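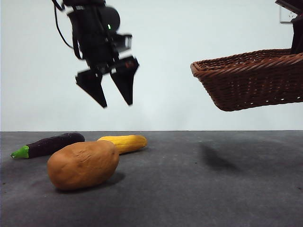 Cahier de développement, stylo prérempli Orport – décembre

Matin, 8 h 40

Reprise des essais de force de glisse sur le lot de seringues Tavares. Banc remis à zéro, cellule vérifiée avec la masse étalon, rien à signaler. Vitesse de piston inchangée par rapport à la série précédente.

Sur les 20 seringues passées, 18 dans la spécification. Les deux autres (n° 7 et n° 16) montrent un pic au départ puis une courbe normale. J'ai d'abord pensé à la siliconisation, mais les bouchons venaient de la fin du sachet ouvert la semaine dernière. Mises de côté, étiquetées, à regarder au microscope avant de conclure. Ne pas les jeter.

Haruna Fujimoto demande si on garde la valeur moyenne ou le maximum pour le rapport. Le protocole dit maximum, § 6.2. À corriger dans le tableau, j'avais mis la moyenne.

Extractibles

Reçu les résultats de Tralano pour le joint en élastomère. Un pic non identifié à m/z 256, présent dans l'extrait isopropanol et absent dans l'eau. Leur commentaire parle d'un acide gras, ce qui collerait avec l'acide palmitique, mais ils n'ont pas passé d'étalon. Demandé qu'ils le fassent. Tant qu'on n'a pas la confirmation, la ligne reste « inconnu » dans l'évaluation toxicologique.

Question réglementaire, toujours ouverte : le stylo est non réutilisable et forme un tout avec le médicament, donc article 117 et avis d'organisme notifié sur la partie dispositif. Avoslow propose de nous envoyer sa trame de dossier. À comparer avec notre liste des exigences générales, la colonne « justification » est encore vide sur plusieurs lignes.

Après-midi

Analyse de risques, version 4. Fusionné les deux lignes « dose incomplète », qui disaient la même chose avec des cotations différentes. Gardé la plus sévère. Ajouté le cas où le patient retire le stylo avant le second clic.

Stock : il reste roughly environ 200 corps vides, assez pour les chutes et le vieillissement, pas pour une reprise complète.

À faire
– photos des bouchons 7 et 16
– relancer Tralano pour l'étalon
– corriger le tableau (maximum)
– réserver l'enceinte à 40 °C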